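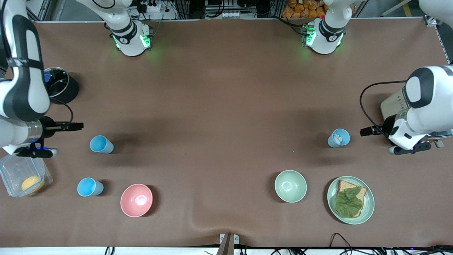
1/ Small update from Kukmont, where I work on the planner side. This week we changed how our two arms share one table. Until April each arm had its own plan and its own clock, and a third process was stopping them when they came too near to each other.

2/ It was safe but very slow. The stop process was firing so often that one arm spent most of the task waiting. Subbarao Pai looked in the logs and found 3801 stop events from one afternoon.

3/ Now we plan both arms as one body with a shared clock. The tool is called Laltska and it is not pretty yet. It takes the two goal poses, finds one path for all joints together, then cuts it into pieces that can be replanned alone.

4/ Planning time is nearly 135 ms for a normal reach. For us this is good enough, we replan only when an object pose moves more than 2 cm.

5/ The harder part was perception. A cup, seen by the wrist camera, is mostly one smooth colour, and after the grasp the pose estimate started to drift. We now freeze the pose at finger contact and trust the joint encoders until release.

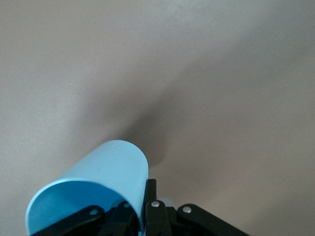
6/ Do you still use the wrist camera after the grasp?

Only for a slip check. We compare the outline of the object with the outline at contact, and if it has moved too much the arm holds still and asks for a new grasp.

7/ The slip check runs in its own process — if it crashes, the planner treats this as a slip. I prefer a false stop to a cup on the floor.

8/ Still open: bread. The mesh we have for a slice is stiff and a real slice is not. If you have a simple soft model which runs fast, please write to me.

9/ Next I will clean the config files and write the notes for the replay tool. It can now load 3000 episodes without eating all the memory.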